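Common Slow Worm (Anguis fragilis)

I'll start with the thing everyone gets wrong, me included for years: the slow worm is neither a worm nor a snake. It's a lizard that has lost its legs somewhere along the way, and if you watch one for long enough you'll see it blink, something no snake can do. 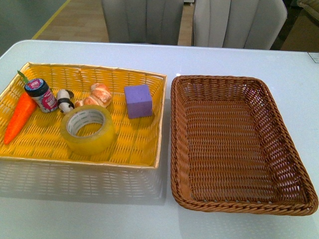
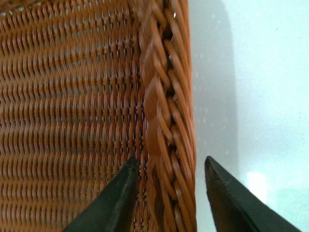 Reptiles and Amphibians › Legless Lizards

Size and looks

Most adults I meet are between 30 and 45 cm long, smooth and very shiny, as if somebody had polished them. Females are brown or coppery with darker sides and often a thin stripe down the back. Males are plainer and greyer, and a few older ones have lovely blue spots! The young are gold or silver on top with black bellies, and so thin you'd take them for a bootlace.

Where they live

Rough grass, hedge bottoms, railway banks, allotments and (best of all) compost heaps. They spend most of the day under something warm – a flat stone, old roofing felt, a sheet of tin – and come out to feed towards dusk. My own patch is the old orchard at Plustholm, where Ludivine Riviere and I logged 361 sightings under 43 sheets. Plenty of those will have been the same animals twice over, mind you.

Food

Slugs, mostly the small pale ones, plus earthworms, spiders and the odd insect. The teeth curve backwards, handy for holding on to slippery things.

Breeding

They mate in spring, and the male grips the female by the head or neck, sometimes for hours. The eggs hatch inside her or just as they're laid, so the young arrive in late summer ready to look after themselves.

Losing the tail

Grab one and it may drop its tail, which goes on wriggling while the owner slips away. A stumpy new one grows slowly and never gets back to full length, so please don't pick them up by it.

See also: Common lizard, Grass snake, Smooth snake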